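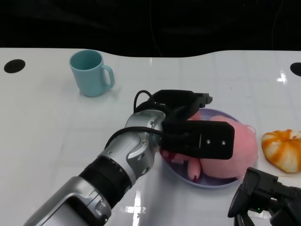

Shared workshop publishes full build log for two-armed table robot, failures included

Dideck, 5 June 2026 — Skaltura, the members' workshop in Dideck, today released the parts list, wiring notes and complete run log for a two-armed tabletop robot put together by its members over the past 9 months. The group is making no claim that the machine is ready to clear anyone's dinner table. The log suggests it is a long way off.

The project, known in the workshop as Dulisov, began in September as an argument. Several members had watched online clips of home-built arms tidying kitchens and wanted one. Others thought the clips were mostly good editing. The compromise was to build a pair of arms, give them the easiest household job anyone could think of, and write down every attempt, including the ones that would normally be deleted.

The job is moving objects on and off a plate. The arms are bought-in units with parallel grippers. The table, mounts, cable runs and control software setup were done at Skaltura. A typical layout has a light-blue mug, a lavender plate with a pink plush toy and a small pink sausage-shaped toy on it, and an orange-and-white striped piece that stands in for a bun or pastry. Soft toys were picked on purpose. They forgive a bad grip, and they don't break.

"People see two arms and a plate and assume we're a month from a robot waiter," said Beril Özkan, who led the build. "We spent most of the winter on cables. If you want to know what home robotics is like, it's mostly cables."

In the final test series, the arms were given 57 attempts at a single task: take the sausage-shaped toy off the plate and set it down beside the mug. The starting positions were changed slightly between attempts. The machine completed the task 10 times without a person stepping in. The other attempts ended in a missed grip, a dropped toy, a pushed plate or a member pressing the stop button. All of them are in the log, with the notes made at the bench.

Skaltura points out that the 10 good runs, cut together, would make a very convincing video. The workshop has decided not to make one.

Ona Mets, who kept the log and was against the project at the start, remains unconvinced that arms like these belong in a home yet. "I was told I'd come around once I saw it work," she said. "I have seen it work. I've also seen it shove a plate toward the edge of the table with total confidence. My own kitchen can wait."

Among the findings the group thinks other builders may find useful:

The glossy white tabletop was a mistake. It wipes clean and looks good, but the overhead lights leave bright reflections on it, and members suspect these confused the vision software. A matte surface is next on the list. The dark backdrop behind the table will stay.

Cable slack at the wrist matters more than expected. Too little and the joint pulls against it, too much and the loop wanders over toward the gripper. The notes give the lengths the group settled on, with a warning that they may not suit other arms.

Two arms are not twice as useful as one. On a table this size they get in each other's way, and a good part of the software work went into keeping them apart. Members who are starting out are advised to buy one arm and see if they still like it after a few weeks.

Plush is a flattering material. The group has no results for real food, wet dishes or glass, and asks that nobody quote the figures as if it did.

The workshop also wants to be plain about cost. The arms were paid for from a joint members' fund, and the price of the two together is well beyond what most hobbyists would spend on a project that can't yet be relied on to pick up a toy. The parts list separates what the group bought from what it already had on the shelf, a distinction that members feel is often missing from home build guides.

A second round of tests is planned for September, using the matte tabletop and the same objects. The task will not be made harder until the present one goes better. If the results are worse, they will be published in the same way.

The build log, wiring notes and parts list are free to copy and can be picked up at the workshop or requested by email. Visitors can see the table during open evenings, though the arms are only run when a member trained on the stop button is present. Children are welcome but must stay behind the line on the floor.

About Skaltura

Skaltura is a shared workshop with benches for wood, metal and electronics, housed in the former Kazlauskienė print shop in Dideck. It is run by its members and takes no sponsorship from equipment makers.

Press contact: Ona Mets, Skaltura, Dideck. Interviews with Beril Özkan can be arranged on request. Reporters who would like to see the robot running should allow plenty of time.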